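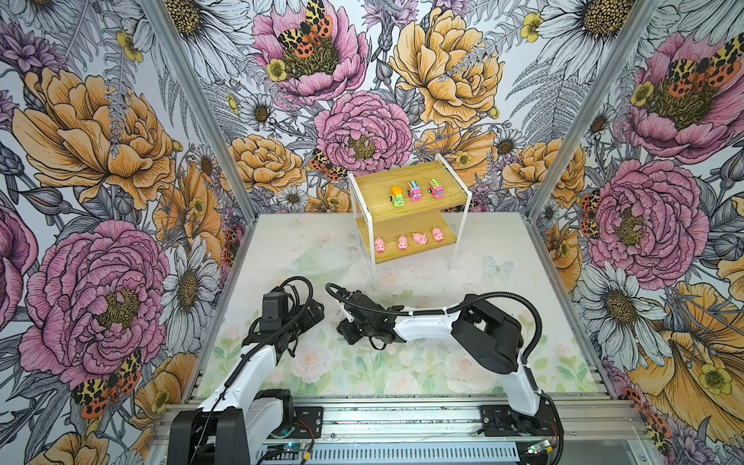

Réka Orbán had the wallpaper up before she had the heating on. Her brother-in-law, Győző Dudás, drove down from Nasberg on the Friday with the toys in the boot and found her sitting on the floor of the back room with a mug of tea.

"It's a lot of moths," he said.

"Mum liked moths."

He put the box down beside her. It had been in his garage at Kundari Street for four years, under the camping gear, and the tape had gone brown. She cut it with a butter knife.

"Is it all here?"

"I didn't look. I just carried it." 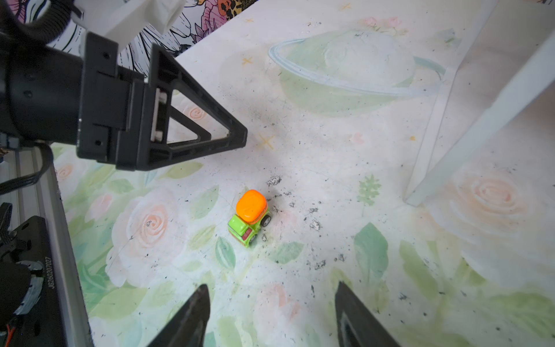
She took out the cement mixer first. Pali had slept with it the winter he was three, and there was still a mark on the Osville cot where he used to bang it to be let out. She turned the drum with her thumb and put it down.

"He'll be too old for it," Győző said.

"He's nine. He isn't coming for the trucks. It's for when the little one visits."

"Does she like trucks?"

"She likes anything that was his."

Győző went out to look at the gutter. He had said on the phone that he would look at the gutter, and he was a man who did things in the order he'd said them. The ladder was at the neighbour's. When he came back his knees were wet and he told her it would cost 287 dollars for the bracket and the length of pipe, unless she went to Ferri's, who would do it for less and take until July.

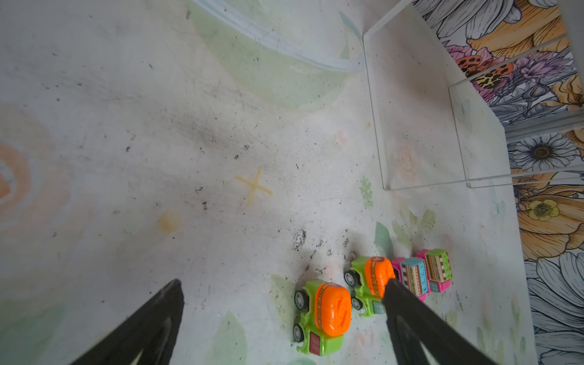 Réka said she would think about it. She had paid 2896 for the roof already and didn't want to hear about pipe. He got down on the floor with her, slowly, one hand on the wall. The two green trucks with the orange tanks had come from the same shop a week apart, one from him and one from her, and neither of them had been willing to take theirs back.

"Yours was second," she said.

"Mine was first. I've got the receipt."

"You haven't."

"I might have."

He was 66 that winter and had begun to keep receipts for everything.

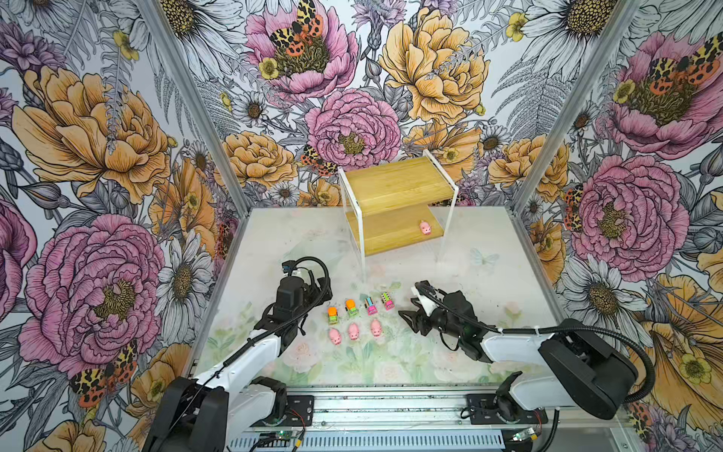
They had soup in the kitchen at six. He asked if she meant to sleep in the back room herself or leave it for the kids, and she said she'd leave it, the front one got the sun. He washed the bowls. She dried them and showed him which cupboard.

"I'll bring the ladder next time," he said at the door.

"Bring the receipt."

He said he would, and went to see if the car would start.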